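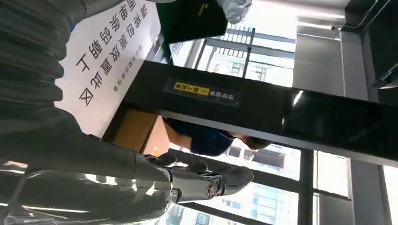

Wrist camera or head camera for parcel picking?

Signe Sveinbjörnsson
Hi all! I'm comparing two camera setups on a two-armed robot with jointed fingers, and I keep going back and forth. The job is simple enough: pick up a mailer bag, put it on the scan platform, waybill facing up. My problem is the wrist view. Depending on how the arm is turned, the room ends up upside down and half the picture is bright window. The head view is steady, but the fingers get in the way of whatever they're touching. Has anyone dropped the wrist cameras completely? I'm running Katene for the controller, if that matters.
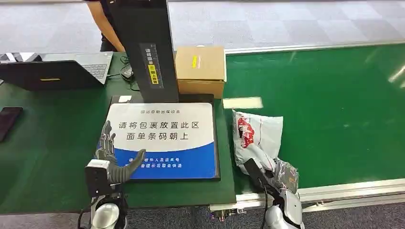
Head view: left hand over the scan platform, right gripper on the bag.

Josué Barros
Don't drop them! We tried that in January on our Rundura cell and I was sorry pretty fast. Out of 761 bag picks on head camera only, 60 were bad grabs, mostly wrinkly plastic where you just can't tell from above what the fingers have hold of. With the wrist view back in we had 13 over the same number. For the windows, lock the exposure by hand – auto will chase the daylight all afternoon. The upside-down thing never bothered our model, but it drove me nuts when I was checking recordings, so I rotate the playback using the wrist angle.

Wellington Seixas
just get blinds

Edivaldo Furtado
What Josué said, mostly, though I'd check your timestamps before you compare anything. Ours were 2 frames apart between head and wrist and I blamed the gripper for a week (sorry, gripper). Also, is your waybill always on the same side of the bag? If it isn't, I'd test those picks separately.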